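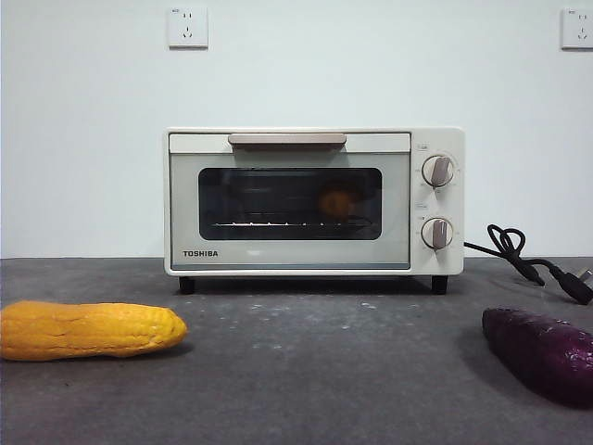
Swanson Completes Appraisal Well at Plollilano Gas Discovery

December 24, 2024

Swanson has completed drilling and logging operations on the Plollilano-2 appraisal well, in which its partner Vinetti holds a 32% non-operated interest. The well was drilled to a total depth of 1,607 meters and met gas in the same sandstone interval as the original discovery well.

Preliminary wireline data show 12 meters of net pay in the main reservoir, with no gas-water contact seen in the wellbore. Pressure readings taken across the interval fall on the same gradient as those recorded at Plollilano-1, which the operator says supports a single connected accumulation between the two locations. Fluid samples were recovered and sent to a laboratory for composition analysis.

A thinner sand above the main reservoir, treated as a secondary target before drilling, was found to be tight. It was not sampled and will be left out of the revised volume estimate.

The well has been cased and suspended so that it can be re-entered for testing. Swanson plans a flow test over two zones within the main reservoir, using a smaller workover unit in place of the drilling rig. The rig is being demobilized and will leave the site before the end of December. Timing of the test depends on delivery of surface equipment – mainly the separator and flare package – and on a flaring permit, for which an application has been filed.

Plollilano lies 7 kilometers from the Mescombe gathering line, which carries gas from two older fields and has spare capacity as their output declines. The partners are studying a tie-in by buried flowline, with compression added at the Mescombe end at a later stage if wellhead pressure requires it. A stand-alone processing plant was reviewed earlier in the year and is no longer under study.

Vinetti said its share of the drilling cost was met from existing cash and that the well came in within the approved budget. Its share of the flow test will be paid under the current joint operating agreement. No change to the license interests is planned ahead of the test.

Swanson holds the remaining 68% and is operator of the license. An updated resource estimate will be issued once test results and laboratory data have been combined with the reprocessed seismic survey.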